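Norano Two-Arm Bench Cell, Model 458

The Norano 458 is supplied with both arms mounted on a common aluminum rail. Each base plate is bolted to the rail and may be moved along the channels once the bolts are loosened. Customers should power down both arms before making any adjustment.
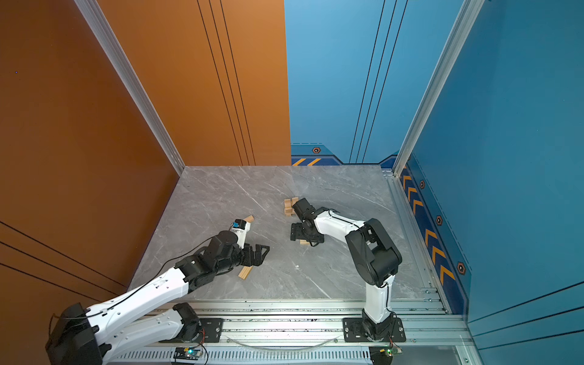 Grippers should be checked for play every 400 hours -- sooner where the cell handles wooden parts. Cables along the arms must be free to move through the full reach. Replacement jaws are sold in pairs under part number 556.

Service requests: Olanrewaju Fashola, Arkine Parts Desk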